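Laborbuch Brallel, Eintrag 8/19/21
Zweiarmaufbau, Schutzhalt rechter Arm beim Anfahren der Ablage

Vormittags dreimal hintereinander derselbe Ausfall. Der rechte Arm bleibt beim Absenken stehen, Meldung »Kraftgrenze überschritten, Gelenk 4«, beide Bremsen fallen ein, der linke Arm hält korrekt mit an. Kein Kontakt, jedenfalls keiner, den wir gesehen oder gehört hätten. Nach Quittieren und langsamem Wegfahren läuft alles wieder normal, bis zur nächsten Absenkbewegung unterhalb der Tischkante.

Zustand vor dem Fehler: Softwarestand unverändert seit April, Greifer links und rechts wie gehabt, Kopfkamera läuft mit. Geändert wurde gestern nur eines. Paraschiva hat am rechten Arm das Kabelpaket neu gelegt, weil der Mantel am Ellbogen Scheuerspuren hatte. Die neue Führung kommt aus dem Trivby-Satz, zwei Schellen, eine davon knapp hinter dem Gelenk.

Erster Verdacht war die Lastangabe. Eingetragen sind 300 g für das Werkzeug, das passt zur Waage. Greiferdaten neu geladen, Arm in Grundstellung 30 Minuten stehen lassen, Nullpunkt der Momentensensoren neu aufgenommen. Danach derselbe Halt an derselben Stelle. Lastangabe also abgehakt.

Zweiter Verdacht: die Selbstkollisionsprüfung. Die ist für den Bereich unterhalb des Tisches mit großzügigen Hüllkörpern gerechnet, und die Arme kommen sich dort nahe. Im Protokoll steht aber eindeutig der Kraftauslöser, die Kollisionsprüfung hat in keinem der drei Fälle angeschlagen. Ich habe sie trotzdem nicht abgeschaltet, auch nicht zum Testen. Bitte so lassen.

Nachmittags mit Paraschiva Costache zusammen langsam durchgefahren, sie am Zustimmtaster, ich am Protokoll. Arme vor Tisch und Glasfach abgesenkt, reduzierte Geschwindigkeit, Schrittbetrieb.

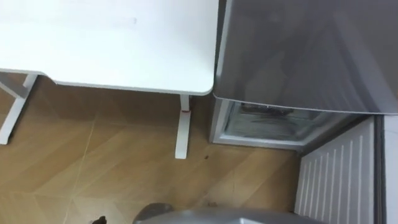
Warum löst die Kraftüberwachung aus, obwohl der Arm nichts berührt?
Die Steuerung sieht nur die Differenz zwischen berechnetem und gemessenem Moment. Ein Kabelpaket, das sich in einer bestimmten Stellung spannt, zieht am Gelenk wie eine äußere Kraft. Im Modell kommt das Kabel nicht vor, also wird der Zug als Kontakt gewertet.

Genau danach sieht die Aufzeichnung aus. Das Restmoment an Gelenk 4 ist in der oberen Hälfte der Bewegung flach und steigt dann gleichmäßig an, ohne Zacke. Ein Anstoß an eine Kante hätte eine steile Flanke. Beim Zurückfahren geht der Wert auf fast demselben Weg wieder herunter, eine kleine Hysterese bleibt – die schreibe ich der Reibung in der Schelle zu.

Gegenprobe: hintere Schelle gelöst, Paket von Hand locker eingehängt, gleiche Bahn noch einmal im Schrittbetrieb. Kein Halt, Restmoment bleibt über die ganze Strecke klein. Schelle wieder angezogen, Halt ist wieder da. Damit halte ich die Ursache für gefunden. Im Detail fehlt es an Schlaufenlänge zwischen den beiden Schellen. In Grundstellung wirkt das Paket völlig ausreichend, erst wenn der Ellbogen durchgestreckt und das Handgelenk eingedreht ist, wird es stramm. Beim Einbau ist das nicht aufgefallen, die Prüfung danach lief nur in Grundstellung und über Tischhöhe.

Nebenbefund, der mir mehr Sorgen macht als das Kabel: Nach dem zweiten Halt am Vormittag ließ sich der Fehler über die Bedienoberfläche quittieren, während der Zustimmtaster nicht gedrückt war. Bewegt hat sich nichts, die Bremsen blieben zu. Laut unserer Betriebsanweisung soll aber schon das Quittieren nur mit gedrücktem Taster gehen. Nachgestellt mit zwei Versuchen, beide Male gleiches Verhalten. Vermutlich sitzt die Bedingung nur in der Freigabe für die Bewegung und fehlt im Quittierpfad. Habe den Ausschnitt aus dem Protokoll an Brindness geschickt, von dort kommt unser Sicherheitsprogramm. Antwort steht aus.

Bis dahin gilt für alle am Aufbau:
Quittieren nur zu zweit, einer hat den Taster in der Hand.
Kein Automatikbetrieb unterhalb der Tischkante.
Kraftgrenzen nicht hochsetzen. Das würde den Halt verschwinden lassen, und das Kabel zieht trotzdem weiter am Stecker.

Zum Stecker: abgezogen und unter der Lupe angesehen. Kontakte gerade, Verriegelung in Ordnung, am Mantel eine leichte Druckstelle von der Schelle. Durchgang auf allen Adern gemessen, auch beim Biegen keine Aussetzer. Das Kabel kann bleiben, die Druckstelle habe ich mit Klebeband markiert, damit man sieht, ob sie wandert.

Geplant ist, die hintere Schelle weiter Richtung Unterarm zu versetzen und dem Paket dort mehr Schlaufe zu geben. Paraschiva meint, dass die Schlaufe dann beim Hochfahren gegen das Gehäuse schlagen könnte. Möglich. Alternative wäre eine drehbare Schelle, die Baptiste im Programm hat, Lieferzeit muss ich noch erfragen. Ich würde erst das Versetzen probieren, das ist in einer Stunde gemacht.

Prüfablauf nach dem Umbau: langsam in alle Endlagen, die im Arbeitsprogramm vorkommen, Restmoment an allen Gelenken mitschreiben. Danach Dauerlauf mit 2000 Zyklen auf der Absenkbahn, anfangs reduziert und unter Aufsicht. Die erste Kurve von heute liegt als Vergleich im Projektordner, Unterordner Gelenk 4. Die Datei mit »alt« im Namen bitte nicht löschen, das ist der Stand vor der neuen Kabelführung, und einen anderen haben wir nicht.

In die Checkliste für Umbauten am Arm kommt ein neuer Punkt: Kabelpaket in gestreckter Stellung prüfen, Handgelenk in beide Richtungen bis zum Anschlag der verwendeten Bahn. Mit Kürzel abzeichnen.

Noch offen
Rückmeldung Brindness zum Quittierpfad
Lieferzeit drehbare Schelle
linker Arm: gleiche Schellen, noch die alte Führung. Restmoment dort auch einmal aufnehmen, heute nicht mehr geschafft

Anlage steht in Grundstellung, Hauptschalter aus, Schild hängt.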